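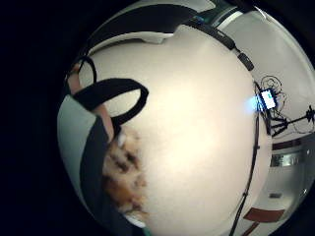 Close view from the hand tool, Galtcombe room

Minutes, teaching group, Wednesday

Present: Annick Gilbert (chair), Pascal Caron, Wondimu Dinsa, Jérémie Arnaud (notes)
Apologies: Sverre Hägglund

1. Last minutes
Agreed with one change. The glove firmware came from Prernatik, not Pons.

2. Recordings to date
Pascal reported 1,845 takes saved in the Jedura folder. Of these, 813 have been checked and labeled. Wondimu asked that no more be added to the checked set until the start and stop times follow one rule. Agreed: a take starts when the hand leaves the table edge and stops when it is back. 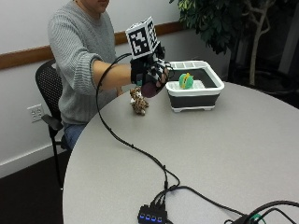
3. Glove tracking
Wondimu has compared the glove takes with the fixed camera. Finger angles are good but the wrist position drifts on long takes. The printed cube on top of the glove should stay in view of the fixed camera, and he finds that people turn the wrist too far when they reach over the rim of the basket. Annick suggested a second camera on the other side. Pascal would first try moving the basket closer to the person — no cost, and it can be done this week. Left open.

4. Order of objects
Long talk on whether the person should choose which toy to pick up or be told. Annick is for a printed list. Pascal thinks people slow down when they read, and the robot then learns the pauses.
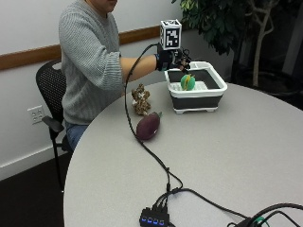

Agreed to try both ways, 2 sessions each, and compare the replay on the arm before choosing. Jérémie to write the list. Left-hand and right-hand takes to be kept in separate folders from now on.

5. Remote control
Pons has not sent the new handle. Sverre wrote that the delay on the old one is still too long for small objects. Carried over.

6. Other business
Spare straps to be ordered — Pascal.

Closed at 11:40. Next meeting in April, same room.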